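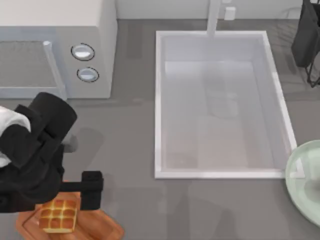 I've been walking the same stretch of Levavley Creek since I was a kid, and ever since the water went green last summer my inbox has been full. So I'm putting the answers in one place.

**Is that green stuff always toxic?**

No. Long stringy green algae is mostly just ugly. The kind I worry about looks like spilled paint or pea soup, and you can't tell by eye if it's making toxins. Only a lab test can do that.

**Can my dog swim in it?**

Please don't let them! Dogs gulp water and then lick their fur, so they get a much bigger dose than we do. If yours jumps in anyway (mine has), rinse with clean tap water right away and call your vet.

**Does boiling the water help?**

Nope – boiling won't get rid of the toxins and can even concentrate them.

**Who does the testing?**

Four of us right now. Harish Bhat and I take the upper creek, and Anoma Pathirana and Tomoyo Chiba cover the pond by Tamura Road. We go out at 6 a.m. every two weeks from May on, and the jars go to a lab the next morning.

**What about eating the fish?**

I skip it during a bloom. Once the signs come down I'll eat the fillets, rinsed well, and toss the guts.

**How do I report a bloom?**

Text a photo and the nearest trail marker to extension 3541 on the town line. Don't scoop any up yourself.

**Are you looking for more people?**

Always! Training is in February and takes roughly two hours. Bring rubber boots if you have them, and ask for Anoma.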